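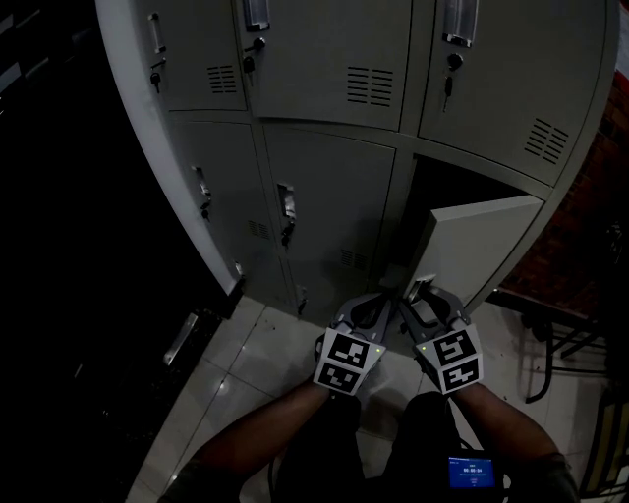 *Lockers at the Carcombe site, with one door held open using a pair of hand-held grippers.*

# Visit to the Carcombe Distribution Site, 1/26/23

## Purpose

The visit was arranged at the invitation of Malik, the operator of the Carcombe site, as part of our review of workplaces where automated handling has been in place long enough for its effects on staff to be assessed. Our party was received at the front entrance, given a safety briefing, and taken through the building in the order that goods travel through it. The site management made no restriction on the questions we could put to employees, and we record our thanks for that.

## The site and its work

Carcombe stores and ships spare parts for heating and plumbing equipment. Most orders are small. Until last June, items were picked on foot from open shelving, and an order with several lines could take a picker from one end of the building to the other and back.

The shelving in the main hall has since been replaced by a shuttle storage system supplied by Flanov. Totes are brought to 6 picking stations, where employees take out the parts shown on a screen and place them in an outgoing carton. The system holds 2,649 totes. Oversized items, mainly boiler casings and long pipe sections, are still kept on conventional racks and are fetched by truck drivers as before. Management has no plan to change this.

Receiving remains almost entirely manual. Cartons arrive in mixed condition and with labels from many suppliers, and employees open, check, and sort the contents before anything is sent to the shuttles. We observed two deliveries being processed. In both cases the pace was set by the checking, and the storage system stood waiting for a good part of the time.

## Changes in jobs

The picking team formerly numbered 21. It is now 19, the difference being accounted for by one retirement and one transfer to the office. Management stated that no position was ended as a result of the installation, and employees with whom we spoke confirmed this.

The content of the work has changed a good deal more than the headcount. Walking has been largely removed from the picking job. Several employees welcomed this, in particular those with knee or back complaints. Others said that they missed it, and that standing at a station for a full shift was harder on the feet than they had expected. Mats have been laid, and stations are rotated every two hours. A request for adjustable-height platforms was under review on the day of our visit.

Employees also spoke of the loss of conversation. On the old floor, pickers met in the aisles. The stations are set well apart – a requirement of the conveyor layout – and the screens show a running pick rate. After complaints in the first weeks, the rate display was changed so that it shows the figure for the whole shift and no longer for the individual. This was described to us as the single most useful change made after the launch.

Four pickers have been trained by Flanov to clear tote jams and restart a shuttle lane. They receive a higher hourly rate when assigned to this duty. Interest in the next course was strong, although some older employees felt that the training materials had been written for technicians and were difficult to follow.

## Staff areas

The staff areas are on the ground floor. The lockers are gray metal units with a key-operated lock on each door and ventilation slots, and the floor is tiled. Under the former arrangement, all pickers began at the same time and the locker area was crowded. Start times are now staggered by station, and employees reported that shift changes are calmer. They also reported that they see less of their colleagues at the start of the day, and the break schedule has been adjusted so that two groups overlap at midday.

## Next steps at the site

Malik intends to extend automation to packing under a project named Kastutwood. The plan covers carton sizing and sealing, and employee representatives have been given a seat in the planning group from the outset. They had no such seat when the shuttle system was ordered, and both sides told us that this had caused avoidable difficulty – chiefly over station layout and the rate display.

We recommend a second visit once the first packing line is in operation. The matters to be followed up are the platform request, the revision of the training materials, and the handling of damaged goods at receiving, for which no written procedure was available on the day.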